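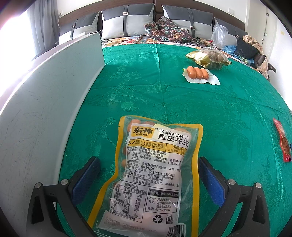 What does Cozma Linen Service wash?

Bedspreads, quilts, doonas, blankets, mattress protectors and loose covers, from households and from accommodation operators with up to 15 rooms. We don't take rugs, curtains with fixed hooks, leather, or anything with an electrical element, including electric blankets with a detachable lead.

Where do I drop items off?

At the Cirndale counter during opening hours, or in the after-hours locker beside the loading door. Locker items are booked in at 7 am the next working day, and turnaround is counted from then. Each locker bag needs a completed docket with a name, a phone number and an item list. Bags without a docket are held unopened until someone calls.

How long does it take?

Standard turnaround is four working days. Feather and down items take six, as they go through a second drying cycle after resting overnight. Express service is two working days and is not offered on down, silk or anything needing stain treatment.

How do you decide on a wash program?

The care label comes first. If the label is missing or can't be read, Ruxandra Moldovan inspects the piece at intake, identifies the fibre as far as possible, and tests dye fastness on an inside seam with a damp white cloth. If colour transfers, the item is washed alone in cold water or declined. You will be called before anything is declined.

Can a jacquard bedspread be machine washed?

Most cotton and polyester jacquards can. The pattern is woven in, so there is no print to wear off, but the floats on the reverse side catch on zips and hooks. We turn the piece face in, place it in a mesh bag and spin at reduced speed. Viscose jacquard loses strength when wet and is washed flat. Acetate goes to dry cleaning, which is done off site and adds three working days.

Will it shrink?

Untreated cotton can shrink on the first hot wash, mostly in length. We wash cotton spreads at 30 degrees unless hot washing is requested in writing on the docket. Pieces already washed several times at home usually hold their size. We measure length and width at intake on request -- ask at the counter, as this is not done by default.

What is the weight limit for one item?

Our largest machine takes a single dry item up to 15 kg. Few domestic pieces come close. Weighted blankets are accepted if the filling is glass or plastic beads and the inner shell is intact. Blankets filled with grain or seed are not accepted.

Do you remove stains?

Stain treatment is available for oil, tea, coffee, wine, blood and most food. Mark the spot with a safety pin or masking tape and write down what caused it, if known. Please don't apply bleach or a supermarket stain remover first. Oil marks that have been through a hot dryer are often permanent, and treatment is charged whether or not the mark lifts.

What detergent is used?

Felow, an unscented liquid, at the dose set for our water hardness. No fabric softener is used on any program. An extra rinse can be added at no charge by ticking the box on the docket.

What size are your storage bags?

The Trisa bag comes in two sizes. The small holds a single quilt or two blankets. The large holds a king bedspread folded in eighths. Both are unbleached cotton with a drawstring. Plastic covers are used for transport only and should be removed once the item is home, particularly with down or wool.

How should I store a bedspread between seasons?

Clean, fully dry and loosely folded, with acid-free tissue along the fold lines if the fabric is silk or old cotton. Refold along different lines every few months. Cedar blocks are fine in the same cupboard but shouldn't touch the cloth -- the oil leaves yellow marks. Vacuum bags are suitable for polyester fill only.

Do you do repairs?

Wiesława Urbańczyk handles repairs: open seams, bindings, popped quilting lines and small pulls. Pulled threads on jacquard are drawn through to the back with a needle and secured. They should never be cut. Patching and rebinding are quoted after inspection, and repairs are done after washing unless the hole would get larger in the machine.

What happens to items left in pockets or bags?

Small items found at intake are placed in a numbered envelope and returned with the order. Unclaimed orders are kept for three months, after which we call and write once more before disposal.

How do I make a claim for damage?

Bring the item and docket to the counter within 15 days of pickup. Don't rewash it first. Claims are assessed against the intake notes and answered in writing.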